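Ticket 2569
Product: Zesden folding unit, two-arm, bench mount
Software: Jurwood task runner
Site: Esetti garment care, back workshop
Status: Resolved, one item left open
Severity: High (unexpected arm movement near operator)

Opening report, 09:40

First of all, we love this machine and want it back on shirts as soon as possible! It has been brilliant on towels and pillowcases. The trouble is with long-sleeved shirts, which we started last month. The unit folds the first side in, lays the sleeve down and squares it up nicely. Then it goes for the second sleeve and things go wrong. The right arm closes on the cuff, lifts, and pulls much harder than it should. Twice this morning it dragged the whole shirt towards the edge of the bench. On the second go the arm carried on past its normal stopping point and swung out over the operator's side before the guard tripped it.

No injury, and the operator was standing back. The emergency stop has been pressed and we have hung a tag on the switch. Fault shown on the panel is 769, "grip load out of range".

What we have tried so far:
Restarted the runner. No change.
Wiped both finger pads. No change.
Ran a pillowcase. Perfect, lovely fold, no fault.
Ran a short-sleeved shirt. Also fine.
Ran a long-sleeved shirt again at slow speed with everyone outside the guard. Fault 769 at the same step.

Reply from support, 10:25

Thanks for such a clear report, and for tagging it off straight away. Please leave it tagged off for now. Fault 769 is raised when the finger load goes over its limit, but it should stop the arm on the spot. The arm carrying on afterwards is the part that bothers us most, so we are treating that as its own problem and not as a side effect.

Could you send the log from the last run, the version number of the shirt routine, and a note of which way up the shirts are laid? Please also tell us if anything has been moved or swapped on the bench since it last folded a long-sleeved shirt properly.

Site update, 11:10

Log attached. Shirt routine is version 7. Shirts go face down, collar at the far end, buttons fastened. Nothing on the bench has been moved, but we did take an update to the runner at the start of October, and now that we look back, the last clean long-sleeved fold was before that.

Reply from support, 12:05

That log is a treat, it has everything in it. Two separate things are going on.

The first is the sleeve. Version 7 has a new way of choosing where to grip. It looks for the far corner of the cuff and expects the sleeve to run straight out from the shoulder. If the sleeve has a bend in it, the routine works out the wrong length, decides the cuff is further from the body than it is, and plans a lift that is far too long. The fabric goes tight halfway through and up goes the load.

The second is the stop. After the update, the guard setting and the load setting ended up in different files, and the runner only reads the load limit when a job starts. Your job had been paused and resumed, so the limit was never read again. The fault was shown on the panel, but the arm finished its move.

We went back to how the job is done by hand, with one side already in and its sleeve laid down the body, the other sleeve still out to the side.
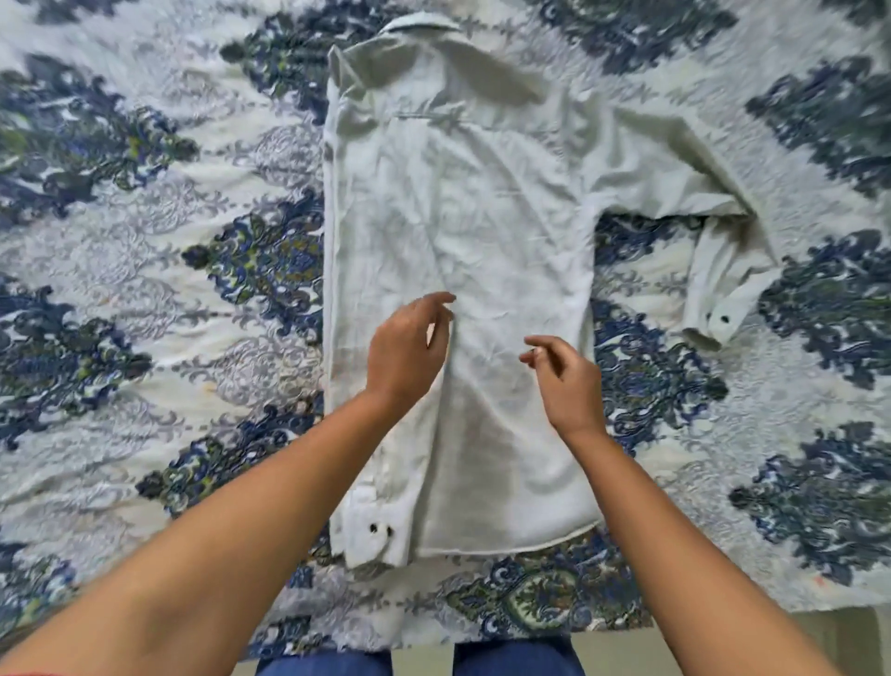
A person folding at this stage doesn't care in the least if the second sleeve has a kink in it. They take hold wherever suits them and feel the cloth as it comes over. Version 7 had thrown away most of that freedom by insisting on the cuff corner. The older routine took the sleeve near the shoulder first, brought the side panel in, and only then dealt with the cuff. It was slower, but it coped with bends very happily. We would like to put that order back for you.

Please do the following, in this order:
Keep the tag on and the guard closed.
Go back to shirt routine version 6. The file is still on the unit, under "previous".
In the runner settings, turn off "resume after pause". Every job should start from the beginning until we have a proper fix.
Do a full power-down and wait for the panel to go dark before bringing it back up.
Run the stop check with no garment loaded. The arm must halt at once when the test load is sent. If it drifts at all, press stop and ring us.
Only then try a shirt, at slow speed, with nobody inside the line.

Site update, 14:15

Done, all of it. The stop check is spot on. We ran it at slow and at full speed and the arm froze each time. We then did a long-sleeved shirt with the sleeve dead straight and it folded fine.

Next we tried to catch it out. We put a sharp bend in the right sleeve, then in the left, and then laid one with the sleeve twisted so the cuff was upside down. The bent ones were great! You can see the arm take the shoulder end, bring the side in and tidy the sleeve down afterwards, and it is really pleasing to watch. The twisted one gave a messy fold with the cuff sticking out at the side, but no fault and no pulling.

One question. The fold takes roughly 2 seconds longer than it did on version 7. Is that expected?

Reply from support, 14:50

Yes, that is the extra grip near the shoulder, and we think it is well worth having. We may be able to win some of it back later by moving the left arm into place while the right one is still working.

The twisted cuff is a known weak spot on version 6. For now, please turn the cuff the right way when you lay the shirt down. We have copied your log over to the Hajdu test bench so the twist can be worked on there without tying up your unit.

Site update, 16:30

A full afternoon batch has gone through with no faults and no stops. Tag removed after a second stop check, and the operators have been shown the new rule about not resuming a paused job. There is a note taped beside the panel too. Very happy here - thank you for the quick work!

Closing notes from support

Cause 1: grip planning in shirt routine version 7 fails on a bent sleeve. Version withdrawn from all sites.
Cause 2: load limit not read again after pause and resume. Safety notice sent to everyone on the same runner update. Resume stays off until the corrected runner has been tested and signed off.
Left open: twisted cuff on version 6, moved to the Hajdu bench list.
Site to repeat the stop check at the start of each shift and add the result to this ticket.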